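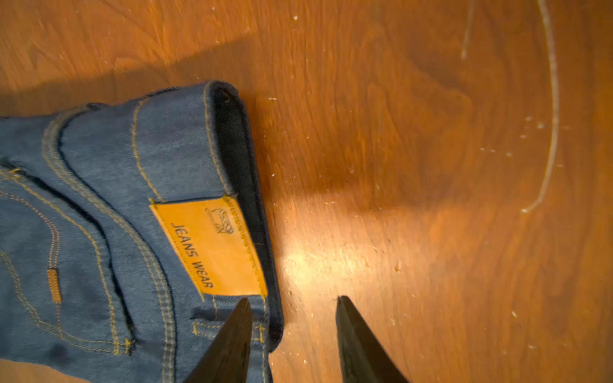 Nullon is looking for paid participants to help compare two sets of gripper fingers on our two-arm folding cell. Denim is the main test material. A waistband is hard to pick up cleanly: the cloth rolls over on itself, the belt loops stand out from it, and a leather patch like the JEANS WEAR one is sewn on close to where a fingertip has to land. We want to know how well people with no robot experience can steer each set around these spots.

You will work the arms by remote control and finish the same short tasks with both sets, the Biltau fingers and the Blöndal fingers. Sessions are held on Tuesday and last 3 hours, with breaks. Most of the work is done on jeans folded lengthwise into a strip and laid across the table, one gripper at the hem end and the other near the back pocket.
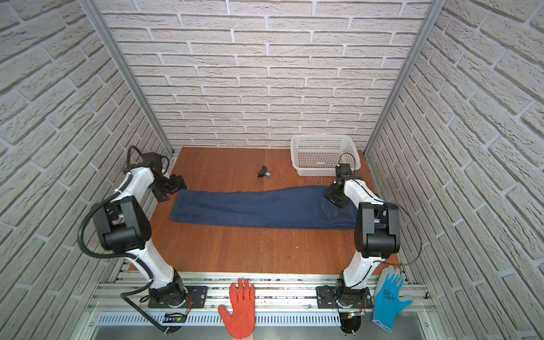 What we ask of you

- You are 18 or older and can sit or stand at a bench for an hour at a time.
- You have normal or corrected vision and full use of both hands.
- You can come to 4 sessions in April - partial attendance is paid, but we give priority to people who can make all of them.
- You have not worked for a gripper manufacturer.

What we offer

We pay 20 dollars an hour, including the training time in the first session. Parking is free. You will get a copy of your own results if you want one. No robot or programming experience is needed.

Between tasks you fill out a one-page form on control, effort and how well you could judge the grip from the camera view. We also log finger position and motor current. We do not record your face or voice.

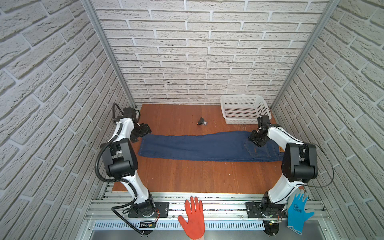
The two-arm cell with jeans laid out between the grippers.

To apply, send your name and the times you are free to the Nirik study desk, Room 121. Please mention whether you are left- or right-handed.

Contact | Privacy | © Nullon | Back to top

This site uses cookies to remember your settings. Accept | Decline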